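3. Tableware and the Habit of Color

Written household records tell us what people owned, but they rarely tell us what people liked. For that we have to look at how things were used, replaced, lent out and handed down, and few things in a home are handled as often as a plate.

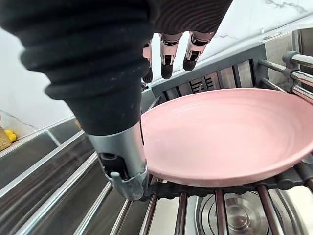 Figure 6. A pink plate.

3.1 Why start with plates?

Plates make a wonderful source for the study of everyday taste. They are cheap enough that most families could choose them freely, and they last long enough that the choice stays visible for decades. A tablecloth wears out and a lamp goes out of style, but a plate can sit in the same cupboard through three generations and still come out every evening at 6. When we began reading the Varnitz household books, we expected furniture to be the richest topic. Within a month we had moved nearly all our reading time to the kitchen pages, and we have not looked back!

The earliest entry we use dates from 1677 and lists the goods of a widow who kept an inn near the river crossing. Her clerk gave two full lines to her dishes and only four words to her bed. He wrote down which plates were for guests and which were for the family, and he used a color word for each group. That small habit of sorting by color runs through the whole collection, and it is the thread we follow in this section.

3.2 Color words in the Varnitz books

The collection holds 600 household lists, and we read every one of them for color terms attached to eating ware. White and blue are the most common, as earlier work on the region would lead us to expect. The surprise was pink. Clerks had at least 5 different words for it, and they did not use them loosely. One word seems to have been kept for a faded red, another for a glaze that was meant to be pale from the start, and a third turns up only in lists drawn up for weddings. (The full word list, with spellings, is given in the appendix.)

Hoekstra first noticed the wedding term while checking a badly stained page, and it changed how we read the rest. If a pink dish was a wedding gift, then its later appearance in a daughter's list tells us something about family memory as well as taste. We found several such cases, and they are a joy to trace. In one, a dish moves from mother to niece to grandniece, and each clerk bothers to mention the same chip on the rim.

3.3 From lists to living kitchens

To see how far these habits reach into the present, Wunderlich held long kitchen interviews in the villages of Staveck and Clinico. People were asked to lay the table as they would for an ordinary supper and to talk about each piece as they set it down. The talk was far richer than any form could have drawn out. One woman in Staveck kept a single rose-colored plate for whoever had a birthday, and her neighbor did the same with a yellow one, though neither knew of the other's custom.

The Van Leeuwen family papers, discussed in the next section, let us follow one such custom year by year through letters as well as lists.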